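Ticket 1676
Product: Preline household task module
Site: Waltorano test kitchen
Reported by: Maglaya integration desk
Assigned to: Sodedach support
Status: Open, workaround in place
Priority: 2

Summary
The put-away routine fails on thin plastic bags. Hard items and most vegetables go through without trouble. The site wants to know if the kitchen cleanup task can be offered to customers in November or if bags have to be left out of it.

Original report
We ran the grocery put-away routine on software build 635. Boxes, bottles and cans were placed on the right shelf. When the routine came to a clear plastic bag, it closed on the bag, lifted, and stopped with "object lost." The bag was still in the fingers. Restarting from the last step gave the same message. Restarting from the beginning also gave the same message. Lighting was normal and the fingertips had been wiped that morning.

Support, first reply
Please check the finger pads for wear and confirm the grip force setting is on Soft. Also send one picture of a bag being held by a corner, with the kitchen behind it.

Site reply
Pads are fine. Setting was on Medium, changed to Soft, no difference. Picture attached.

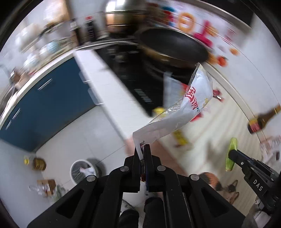

Attachment 1: clear bag held by lower corner, corn in second gripper

Support, second reply
Thank you. The print on the bag is easy to pick out, but the clear part lets the background through, and the stovetop and pan are close behind the open end. The object check compares the outline before and after the lift. A bag changes shape as soon as it is picked up, so the check decides it is gone. An ear of corn keeps its outline and passes.

Workaround
1. Open Task Settings and go to Object Check.
2. Set Soft Items to Finger Gap Only.
3. Save and restart the task.
4. Run bags as a separate pass after all hard items are put away.

Site reply
Workaround applied. "Object lost" no longer comes up. Two problems remain. The routine can't open a bag that has twisted shut, and it can't tell an empty bag from one with something light in it. A person still has to do both.

Support, third reply
Both are known limits of build 635. Our advice is to list bags as not supported for November and keep the rest of the put-away task. Ticket stays open until the outline check is changed.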